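Home Browse Topics Kitchen and Tableware Ask Sign in

Dull grey film on stainless steel trays after the dishwasher

Natalina Grasso
May 28, 2019

I have a set of stainless steel serving trays sold under the name Serra. They were bright when new. In April we moved to a house with hard water, and the trays now come out of the dishwasher with a dull grey film and faint rainbow patches near the rim. The tap water was tested at 368 mg per litre as calcium carbonate. The machine is a Wurmont with a built-in softener, set to the middle level. I use all-in-one tablets and no separate salt.

Washing-up liquid has no effect on the film. A cream cleaner took some of it off one tray but left fine scratches. I would like to know whether this is limescale or damage to the metal, and whether the softener setting matters if the tablets already contain salt.

Wilson Ospina

You probably have two separate things there. The grey film is most likely scale. The rainbow patches are usually a change in the thickness of the oxide layer, caused by heat or by minerals drying on the surface, and they do no harm.

To remove both, mix 250 ml of white vinegar with 600 ml of warm water. Lay the tray flat in a basin, cover it, and leave it for ten minutes. Wipe along the grain with a soft cloth, rinse well and dry at once. If you let it drain dry in your water the marks will come back the same day. Do not leave it soaking overnight and do not mix the vinegar with bleach or anything containing it.

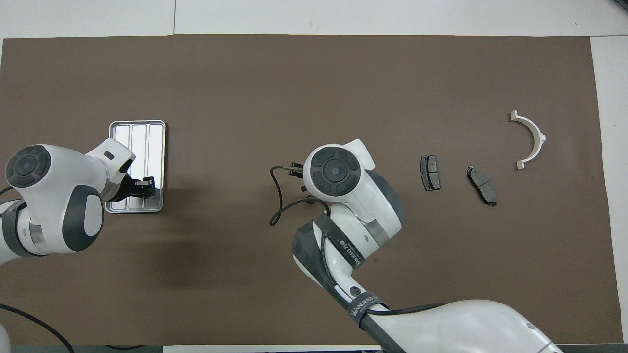
Rectangular metal tray with rounded corners and a raised rim.

On the softener: the salt in a tablet does not regenerate the resin. The resin needs dishwasher salt in its own compartment. At 368 the middle setting is likely to be too low, but the manual will have a table of hardness against setting, and you should go by that. Fill the salt just before a wash so that any spilt grains are flushed away. Salt left lying on steel can cause pitting.

The scratches will not come out with vinegar. A fine metal polish, rubbed with the grain, will make them less obvious on a brushed finish. On a mirror finish it is slow work.

Adelmo Fiore

had the same, changed tablets, went away. Cheap ones are rubbish in my opinion

Benedetta Marras

Agree with Wilson on the salt. I would use citric acid in place of vinegar as it has less smell: one level tablespoon to a litre of warm water, same ten minutes. Check the rinse aid too. Mine was set to the lowest dose and raising it by two steps stopped the spotting on flat items. Trays should stand upright in the lower rack, with a gap between them, and come out as soon as the cycle ends.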